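Safe Working Rules for a Robot Arm in Computer Disassembly
Final report, Applied Automation project
Nadhirah Nair and project group
Site partner: Pluluslow, Musbridge

1. Background

Pluluslow takes in retired office computers and takes them apart for resale of parts. Most of the work is done by hand. In September the company gave us bench space and a set of old workstations so we could try a small arm with a two-finger gripper on the inside of the machines. The arm was already on site. Our job was to write the rules for using it and check whether people could follow them.

The company had a safety sheet for the arm, but it only covered the stop button and the marked floor area. It had no rules for the parts, such as what the fingers may touch, how hard they may close, and who checks the board before the arm goes in.

2. How we wrote the rules

We started by reading the risk assessment methods from our course and the manual for the arm. Then we watched the hand work for several shifts and wrote down every point where a worker stopped to check something. These stops became the first draft, which had 57 rules. That was far too many. After cutting duplicates and anything that was only common sense we had 24, and these fit on two pages taped next to the bench.

The rules are in 4 groups: power and static, reach, grip, and stopping.

3. Power and static

The machine must be unplugged for 60 seconds before the side panel comes off. The chassis is clipped to the bench ground point. Finger pads must be of a static-safe type, and the log must show when they were last replaced. We found old pads with no date on them, so the log was the first thing we changed.

4. Reach

Cables are the main problem here. A cable that crosses the path of the fingers has to be tied back or unplugged by hand first. The arm is never used to push a cable out of the way. The operator also marks a no-touch zone on the work order for the CPU socket, the coin cell and any connector still plugged in. Entering the zone is allowed only at the slow speed setting, with the operator at the stop button.

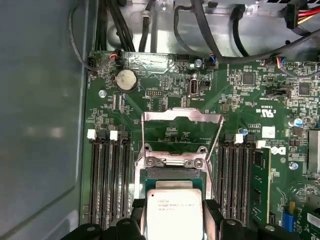
Teoh's comment on our draft was that the slow speed rule is fine but does not go far enough. A slow finger can still bend a socket pin, and the operator will not see it from the side of the bench. He wanted a height limit set in the software for each board type, so the arm cannot go lower even if the operator makes a mistake.

We agreed and added it as rule 11. It took more time than we expected - each board type has to be measured by hand before its first job. The workers accepted this once the heights were kept in a shared list.

5. Grip

Processors and memory modules are held by the edges only. Grip force is set from a table and may not be changed during a job. If a part does not come free at the listed force, the operator stops and finishes by hand. We had a longer version of this rule with a second try at higher force, but we took it out after the first trial week.

6. Stopping

Anyone in the room may stop the arm and does not have to give a reason. Restart needs the operator and one other person. Every stop goes in the log, including the ones that seem too small to write down. We used the Siltel form for this because the staff already knew it from the shredder line.

7. Results and open points

The operators followed the power and grip rules well. The reach rules were skipped most often, mainly the cable check late in a shift. We moved the cable check to the top of the work order and gave it its own signature box - this helped, but we did not have enough shifts left to say how much.

Two things are still open. The force table has no values for heat sinks with spring clips. The height list also needs an owner after our group leaves, and Pluluslow has not yet named one.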